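The Last Clear Surface in America
How to keep a butcher-block top bare, or at least bare enough to find your keys on

By Kirstin Shearer

My mother's kitchen counter in Vindine held, at its peak, a bread machine, a second bread machine, a bowl of batteries in unknown health and a ceramic goose. Sandwiches were made on top of the dryer. I grew up thinking this was a normal use for a dryer.

So when I bought a butcher-block top last year, 80 inches of it, I made a vow to keep it clear. The vow lasted until the mail came.

A flat surface at waist height exerts a pull. Put one in a house and things will come to it: coupons, a single glove, the screwdriver you used on the other thing. Wood is worse than stone in this respect because wood looks friendly. You would hesitate before dropping a greasy bike chain on marble. On wood you tell yourself it adds character, and then you spend an evening sanding out the character with 80-grit.

Nadiia Tymoshchuk has made and repaired wooden tops at her shop on Brarovgate for most of her working life, and she has no patience with people who buy one and bury it. "They pay for the grain and then they look at a toaster," she told me. She had just quoted a man $471 to refinish a top that had spent six years under a microwave. The part under the microwave was perfect. Everything around it had gone the color of tea.

Her rule is one object. You may leave one thing out, and it has to be something you would be annoyed to go and fetch. For her that is a pepper mill. She doesn't care what you choose, but she is strict about the number, and when I asked about a pepper mill and a salt mill she looked at me the way my dentist does.

I tried it. The first week I cheated with a tray, on the theory that a tray is one object no matter what is on it. By the fifth day the tray held eleven objects and a banana. Tymoshchuk calls trays "permission." I put mine in the garage, where it is now permitting a collection of paint lids.

The second week went better. I found I was wiping the whole top every night, mostly out of vanity. It takes less time than you'd think when you don't have to pick anything up first. Mineral oil goes on once a month, rubbed along the strips with an old T-shirt and left overnight. Don't use olive oil. I used olive oil, and for most of June the kitchen smelled like a salad that had given up.

There is also the matter of the other people in your house. Horacio Valdebenito, who lives in mine, regards an empty table as an invitation and a full one as a filing system. We negotiated. He got the two drawers by the back door and the top of the bookcase, and in return he doesn't set his laptop bag down on the wood, except when he does. I have 207 photos on my phone of that bag in places it shouldn't be. I thought they might be useful one day.

What I didn't expect was how much I'd use the thing. We roll out dough on it. We did a jigsaw puzzle, a bad one, mostly sky. I wrapped every birthday present this year standing up straight, instead of kneeling on the bedroom rug with tape stuck to my elbow. Even repotting the ferns has moved indoors, over newspaper, with Tymoshchuk's voice in my head the whole time.

My mother came to visit and stood looking at it for a while. She asked when the rest of the kitchen was arriving. Then she set down her purse, her sunglasses, a magazine and a bag of peaches, and asked whether I had any use for a goose.
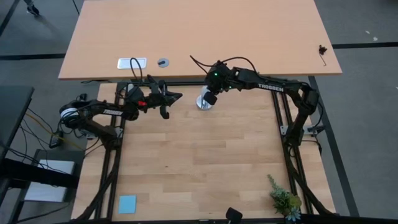 I said I'd think about it. She has since mailed it.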